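I've had the Najafi fruit basket on my kitchen side since February, which is long enough for the shine to wear off and for me to have a proper opinion. A couple of you asked in the comments under my bread bin moan whether I'd recommend it, so I thought I'd do it a full review instead of answering in dribs and drabs.

Short version: yes, mostly, with one big grumble about the price and a smaller one about dusting.

## Why I wanted one at all

I used to keep all our fruit in a big glazed bowl. Lovely thing, very heavy, and everything at the bottom of it went soft. I'd top it up on shopping day, eat from the top, and by the following week there'd be a satsuma down there growing a fur coat. Multiply that by a year and it's a fair bit of money in the compost.

So I went looking for something with a bit of air through the sides. I tried a wire one first, from Plundeo, and sent it back after 12 days. It left little grid marks on the pears and it scratched the worktop every time I shoved it out of the way of the kettle. (It also rattled. I can't explain how a bowl of apples rattles but it did.)
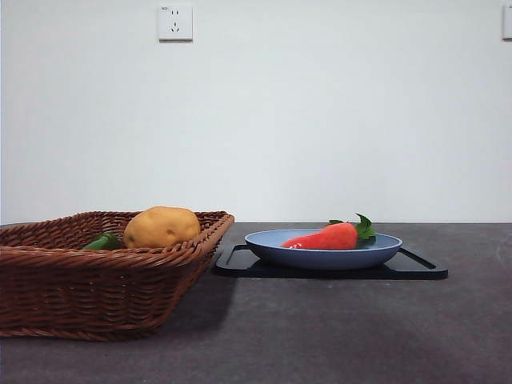

The Najafi cost me £28 from Windstead, the homeware shop that used to be next to the station and has now moved to the retail park, where it's twice the size and half as nice. They had two sizes and I went for the smaller. The larger one is a proper beast and I think you'd need a farmhouse table for it, or at least a kitchen where the toaster isn't already hanging over the edge of something.

## Living with it

The first thing I noticed was the smell. It came out of its wrapping with a sort of hay and varnish whiff, strong enough that I left it on the back step for an afternoon before I put any food near it. It had gone completely within the week and the fruit never tasted of it, but if you're sensitive to that sort of thing, be warned.

After that it was all good news for a while! Bananas keep a day or two longer for me, and I don't get that damp patch underneath the oranges any more. Apples are about the same as they ever were. Tomatoes do well in it too, as long as I remember not to put anything heavy on top of them. I line it with a folded tea towel when we've got soft fruit in, peaches and plums mainly, and swap the towel when I do a wash. Without the towel the peaches do pick up small dents.

It's sturdy as well. I've carried it out to the garden table fully loaded more times than I can remember and nothing has creaked or come undone. One end of a strand did work its way up after a month or so, and I tucked it back under with the handle of a teaspoon. It's stayed put ever since.

Now the grumble. Crumbs. If your basket lives anywhere near where you slice bread, as mine does, you will be getting crumbs out of it until the end of time. Wiping just pushes them further in. What works best is a dry pastry brush, then turning the whole thing upside down over the sink and giving it a good slap on the bottom. I do this on a Sunday, with the radio on, and it takes five minutes. The leaflet says not to soak it and I haven't, although I did once run it under the tap very quickly after an incident with an overripe mango, and dried it by the open window. No harm done.

I also had fruit flies in June. I don't blame the basket for that, we had them with the bowl too, but there are more places for them to sit.
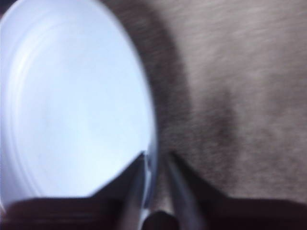 For comparison I borrowed my sister's Tralommont, the lidded fruit keeper with the vents you twist open and shut. She swears by it. I had it for 17 days and used it alongside mine, splitting the shopping between the two, and I'll admit it's much easier to clean - you just bung it in the dishwasher. It also keeps the flies off completely. But I kept forgetting what was in there! With the lid on, fruit stops being something you grab on your way past and turns into something you have to remember you own. We ate less of it, and I found a very sad kiwi on the day I gave it back.

If you've got small children or a cat that bats things about, I can see the lid being worth it. For us it wasn't.

## The price

Here's where I wobble. £28 is a lot for a basket. There are cheaper ones in every supermarket from spring onwards, and from across the aisle they look much the same. I had a good poke at one last week, and the base was flimsy enough that I could push it up with my thumb. Whether that matters depends on how much fruit you buy. We get through a lot, and a bag of oranges isn't light.

Windstead do seem to put things on offer a fair bit, so if you're not in a hurry I'd hang on. I wasn't patient and paid full whack, and then saw it reduced at Easter. Typical.

## Would I buy it again?

I would, in the same size. I'd maybe move it further from the bread board this time, if I could talk the rest of the household into giving up the spot by the window where the post gets dumped.

A few odds and ends people asked about:

- It doesn't have handles, but the rim is comfy enough to carry it by.
- It hasn't faded, though ours gets sun only in the morning.
- I wouldn't keep onions or potatoes in it. I tried, and the loose skins and soil are worse than the crumbs.
- Windstead let me return things without the box, but I'd ask first at yours.

Next up is the stovetop coffee pot, once I've stopped burning myself on it.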